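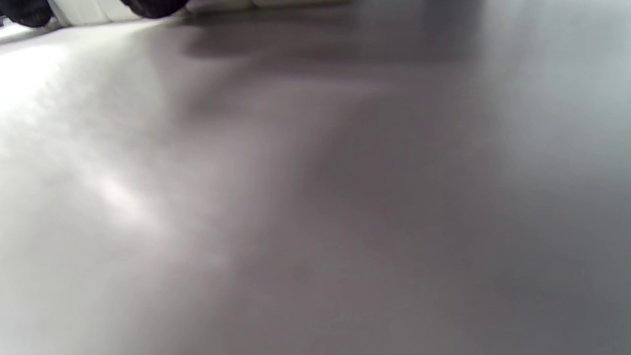
Gray surface, light from the left. 

August 6, 2020. I start a small thread about my table and my pills. It will be long, sorry, I am home a lot now and I like to write things in order.

Some of you know I moved to Hullthorpe in November. The table came with the apartment. For months it was the place where everything landed - mail, keys, bread, receipts, vitamins, chargers. I ate on the couch because there was no free corner for a plate.

Last week I looked for one letter from the insurance and found it under a bag of onions. So I said to myself, enough.

First rule I made: everything goes off the table, also the things that belong there. I put all of it on the bed. This way you must finish before the night, or you sleep with the onions.

Then cleaning. I used warm water with a little dish soap and a soft cloth, then a second cloth with only water, then a dry towel. Dirk Vanhove wrote to me that vinegar is better. Maybe it is, but I don't like the smell near my food.

A trick I learned from my aunt Haiyan Han: put your head low, near to the table, and look toward the window. From above everything looks clean. From low you see each ring of each cup. I needed three rounds.

For the sticky rings I laid a wet cloth on them for 15 minutes and went to make tea. After that they came off with the thumb. Please don't scratch with a knife. I did this on my old table in Wivesetti and the marks stayed until I sold it.

Now the part I really want to write about, the pills. I take two in the morning and one in the evening, plus vitamin D. It is not much. But before, I had them in four boxes in four places, and every second day I asked myself: did I take it or did I only think about it?

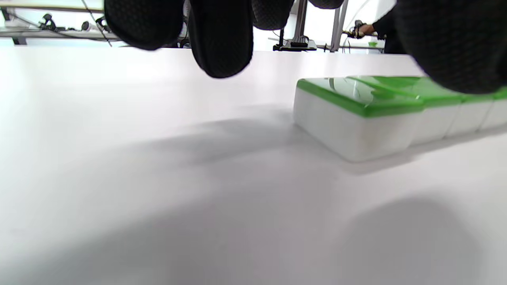
For this I wanted a box with compartments and I am very happy with the long shape. The green lids are easy to find also when I am half asleep. A plain white box on a white table I would lose in one hour, I know myself.

I looked at small ones first, the kind for a pocket. My fingers are not so good in the cold months and the tiny lids make me angry. Please try the lid before you buy, if the shop lets you. A box you can't open is only decoration.

How I fill it: I sit down, no phone, no radio. I open all lids. I take one bottle, put from this bottle into every compartment that needs it, close the bottle and move it to my left side. Then the next bottle. The bottles on the left are finished. I never have two bottles open together.

After the last bottle I check each compartment against my paper list, and only then I close the lids. The list is from my pharmacist, not from my head. If your doctor changes something, write a new list and throw away the old one. I kept both once and it was a stupid morning.

Also ask the pharmacist which pills may leave their package. One of mine must stay in the blister, so it lives in the drawer and I wrote a note for it on the list.

Somebody asked about children and visitors. Good question. When my nephews come, the box goes on the highest shelf. These lids are made to open easily, and that is nice for me but it is also the problem.

What came back to the table in the end: a lamp, the fruit bowl, a pen. The mail has now a basket near the door. I bought it at Trevard, it is a bit ugly but it holds everything. I empty it when I make my coffee after lunch.

In the bottom of the pile I found a gift card that I thought was lost, 200 in it and still good! Also a phone bill from two apartments ago. Also nine pens, and seven of them are dead.

Small update, since Wan asked in the comments: yes, I eat at the table now. Yesterday soup, today rice with egg. In the evening the light comes in very low and I see the dust again, so I keep the cloth near.

Next I want to do the kitchen drawer with the cables and the batteries. If you have a good way to keep old batteries apart from new ones, please write me. I have now two jars and I already forgot which is which.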